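Cleaning a stone vanity top and undermount basin

Dark polished stone shows everything that is left on it: soap film, toothpaste spots, hard-water rings, and the smears from the cloth that was meant to remove them. The method set out here is for a polished natural stone top with a white undermount basin and chrome tapware. It also works on engineered stone, with one or two exceptions noted as they come up.

Before you start

Find out what the stone is. Marble, limestone and travertine are calcium carbonate and will etch on contact with acid. Granite tolerates more, though the sealer on it may not. If the paperwork is gone, test a hidden spot such as the underside of an overhang or the offcut the installer left in the cupboard. Put one drop of white vinegar on the bare stone and wait 2 minutes. Fizzing or a dull spot once wiped means carbonate stone. Treat it as marble from then on.

Clear the top completely. Soap dispensers and toothbrush cups leave a ring of residue under the base, and cleaning up to the ring makes a second line outside it.

Materials

Microfibre cloths, short pile, one for washing and one kept dry for buffing. Cloths washed with fabric softener will streak and should be kept for the floor.
pH-neutral dish detergent, uncoloured if you can get it.
A spray bottle of 500 mL capacity.
A soft toothbrush.
A plastic scraper or an old loyalty card.
Bicarbonate of soda, for the basin only.

Mix a quarter of a teaspoon of detergent into 500 mL of warm water. Stronger mixes clean no better and take longer to rinse off. Label the bottle.

The benchtop

Spray the cloth, not the stone, and work from the back edge forward. Most of the mineral build-up sits in the strip behind the tap, where water runs off the body and dries in place. Use the toothbrush around the tap base, with short strokes along the joint. Rinse the cloth, wring it hard and go over the whole surface again with plain water. Buff dry at once with the second cloth. On black stone the buffing stage takes longer than the washing stage, and leaving it out accounts for most complaints of a cloudy finish.

Hardened toothpaste or wax should be softened with a damp cloth laid over it for five minutes, then pushed off with the plastic scraper held nearly flat. Metal blades are used by some stonemasons on granite. They should not be used on marble, and light scratches across a pale vein are easier to make than to remove.

For limescale on carbonate stone there is no safe household descaler. Repeated damp soaking and light scraping will take off the raised part. What is left is often an etch mark under the scale, and that needs a polishing powder made for marble. Orkeo sells one in a 200 g tub. Follow the tub directions, keep the paste wet and stop as soon as the gloss returns.

The basin and waste

An undermount basin has a silicone joint beneath the stone edge, hard to see from standing height and usually the dirtiest part of the vanity. Run a finger along the underside of the cut-out. A slippery feel is soap and skin oil, and the toothbrush with the neutral mix will shift it. Black specks in the silicone are mould, and if they stay after cleaning the mould is in the bead itself. Cut it out and replace it.

The basin bowl can be scoured with bicarbonate of soda made into a paste with water. Apply with the cloth, rub in small circles, leave for five minutes and rinse. Keep the paste off polished stone as dried bicarbonate leaves a haze that needs several rinses. If the basin is acrylic or solid surface, leave the paste out and use detergent only.

The chrome waste collects a brown ring where the flange meets the bowl. Wrap one layer of damp cloth around a fingernail or the edge of the loyalty card and run it round the flange. Lift out the pop-up plug, if it is the lift-out type, and clean the stem over a bucket. Hair on the stem goes in the bin. 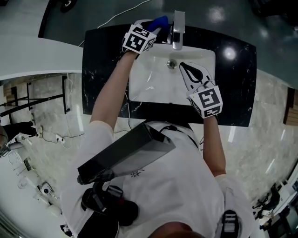
Adwoa Ayaaba writes that she had always done the bowl first and the benchtop last, and that changing the order stopped the drips on the stone but left her with grit in a basin she had just rinsed. She also asks whether vinegar is safe on the tap if the benchtop is covered with a towel.

On the order, benchtop first is correct. Dust and scale from the top fall into the bowl, so the bowl has to be done after it. The drips come from lifting a full cloth over the edge. Wring it inside the basin and keep it there until the bowl is finished, then run the dry cloth along the front lip.

On vinegar, no. A towel holds the acid against the stone for as long as it stays wet, and on marble that is worse than a splash wiped up straight away. Use the method below.

Chrome tapware

Chrome plating is thin and the nickel under it discolours once the plating is worn through. Powders, green scouring pads and cream cleansers all wear it. Wash with the neutral mix, including the underside of the spout and the gap beneath the lever, then buff.

For scale on the aerator, unscrew it and take it away from the vanity. Close the plug first. Most aerators undo by hand. If it is stiff, wrap a cloth around it and use an adjustable spanner with light pressure. Note the order of the washer, the mesh and the insert as they come out. Soak the metal and plastic parts in a cup with 400 mL of water and two teaspoons of citric acid on the laundry tub, never on the stone. Half an hour is enough. Rinse thoroughly, dry, reassemble and run the tap to flush it. The rubber washer stays out of the soak.

Some taps have a recessed aerator that needs a plastic key. The Rullier and Sonis keys come in several sizes and are not interchangeable, so take the insert diameter from the tap manual before ordering.

Sealing

Most marble and some granite benefit from a penetrating sealer. To test, place a teaspoon of water on the clean dry stone near the basin and leave it for ten minutes. On black stone a darkened patch is hard to pick, so wipe the water off and look across the surface with a torch held low. If the patch shows, the stone is due.

Apply sealer to stone that has been dry overnight. Mask the tap base and the silicone joint. Wipe on a thin coat, leave for the time given on the container and remove every trace of the excess before it dries. Excess sealer on polished stone sets as a sticky film, and the usual fix is more of the same sealer to soften it, followed by immediate buffing. The Kyei water-based type has less odour than solvent types and suits a bathroom with a small window. Keep the room ventilated with either.

A sealer slows staining. It has no effect on etching, so lemon, vinegar, toilet descaler and many shower sprays stay off the list.

Intervals

Daily: dry the strip behind the tap and the area around its base.
Weekly: full wash and buff, basin, waste flange.
Monthly: silicone joint, plug stem, underside of spout.
Every six months: aerator soak, water test for the sealer. In hard-water districts bring the aerator forward to every three months.

The sealer section was revised on 22nd April. The earlier version gave a single drying time for all products, and readers who followed it on slow-curing types should repeat the water test.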